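Mirkola Games Board > Over-the-board clubs > Club night format, 25 minutes or longer?

Started by rookandroll, 25/04/2019

rookandroll
We're a small club, 34 members on paper and fewer than that on a typical night. For years we played one long game per evening. Last fall we switched to 25 minutes a side, two games a night. Now half the room wants to go back. I'd like to hear what other clubs do before we vote in May. Our building closes at 10 and that can't change.

Koren_Bishop
We went through the same thing. Short games brought in younger players and the stronger adults stopped coming. They drive a long way and don't want to lose on the clock in a rook ending they know how to win. We ended up alternating, long one week and short the next.

pawnstorm997
Alternating killed our club. People forget which week it is and show up for the wrong thing. Pick one and stick with it.

Koren_Bishop
It's printed on a card by the door. If they can't read a card that's not the format's fault.

pawnstorm997
They have to be at the door to read it.

schiang
Su-chen Chiang here, I run pairings at the Guérin Street library. We do 45 minutes plus a 10 second increment, one rated game, start at 7:15 sharp. Most games are over by 9. The increment matters more than the base time. We used to have arguments every week about players knocking pieces over with two seconds left, and with the increment those went away. You do need digital clocks for everyone. We bought ours used.

rookandroll
Thanks, that's useful. What do you do with people who show up at 7:30?

schiang
They get a bye or play casual. It felt harsh the first month. After that everybody was on time.

oldwoodpusher
I'll say what I always say, which is that anything under an hour isn't chess. I have played on and off since high school and I have learned nothing from a fast game. You don't have time to think and you don't remember it afterward. If the building closes at 10, adjourn. Write down the position, seal a move, finish next week.

pawnstorm997
Adjourn? Everyone would go home and put it in an engine.

oldwoodpusher
Then they cheat themselves.

Koren_Bishop
And the guy they're playing.

endgame_dan
I disagree that fast games teach nothing. I got most of my endgame practice at 25 minutes because more of my games got that far. With long games somebody always resigned at move 30. King and queen against king and queen with a pawn left over comes up more than you'd think, and you learn fast which checks matter when you have a minute to find them.

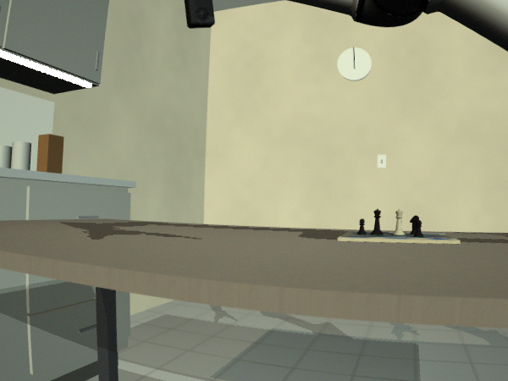
Re: Club night format (page 2)

rookandroll
I counted up the sign-in sheets. Average attendance went up by two after the switch, so not much either way. What did change is who comes. We lost several regulars and gained some students.

Komura_K
What does your top board think? Ours is rated 2509 and he was fine with anything as long as the room was quiet. The noise between rounds was his complaint about short games. Once the first few games finish people start going over them out loud and the rest can't concentrate.

rookandroll
Nobody close to that strong here. But yes on the noise. We have a hallway with a bench and I could send people out there.

schiang
Put a spare set in the hallway. They won't go if there's no board.

oldwoodpusher
Good suggestion. I still say an hour.

rookandroll
I'm going to put two options on the ballot, 25 minutes as it is now and 45 plus 10. Adjournments won't be on it, sorry. I'll post the result when we have it.

pawnstorm997
Put alternating on there too so it can lose.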